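Plostard Hearing Notes
27/06/2026

1/ Tinnitus and sleep. Most of the questions we get at Plostard are about what to play at night, so a short thread on sound enrichment.

2/ The aim is partial masking. Set the sound just below the level of the tinnitus, so that both can be heard. Full masking tends to give relief only while the sound is on.

14 replies · 9 shares

3/ Broadband noise is the usual starting point. If the tinnitus is high-pitched, white noise overlaps it better than brown. If white noise is harsh, try rain recordings. Avoid short loops, as the ear picks out the join.

4/ Placement: bedside speaker, two metres or so from the pillow, fixed volume. In-ear buds overnight are a poor choice for anyone prone to wax or canal infections.

5/ Our August diary exercise at Paltance had people log bedtime, sound level and wakings. Blank diary sheets can be had from the front desk, 400 printed so far.

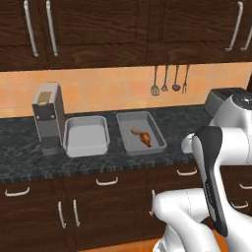
Vũ replied that rain tracks made the ringing more noticeable after lights out, and asked whether to turn them up.

6/ Down first, for a week. If it is still intrusive, change the sound before raising the level.

3 replies · 2 shares

7/ Tinnitus in one ear only, pulsing in time with the heartbeat, or with sudden hearing loss needs medical assessment. Sudden loss is urgent, same day.

22 shares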